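How I Fix a Stiff Zipper

My winter coat comes out every January and the zipper sticks every January, so I've gotten pretty good at this! You need a plain candle, an old toothbrush, a cup of warm water and a drop of dish soap.

Close the zipper all the way and scrub the teeth with the soapy brush, front and back. Wipe off the suds and let it dry for 30 minutes (I give my big parka 40, it's a thick one). Then rub the candle up and down both sides, and run the slider from top to bottom 5 times. It'll feel gritty at first, keep going.

If it still catches, look for loose threads near the slider. My neighbor Merja Sjöberg taught me to snip them short instead of pulling, and she saved my favorite Ponwood jacket that way. Go slow here and stop after every snip to try the zipper again. I like to do this part on something smooth and pale with nothing else going on, where even a small black tool set down up near the far corner is easy to spot when I want it back.
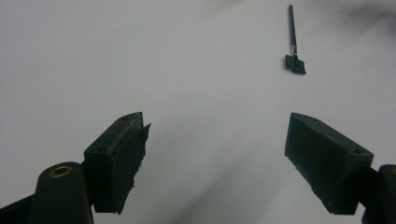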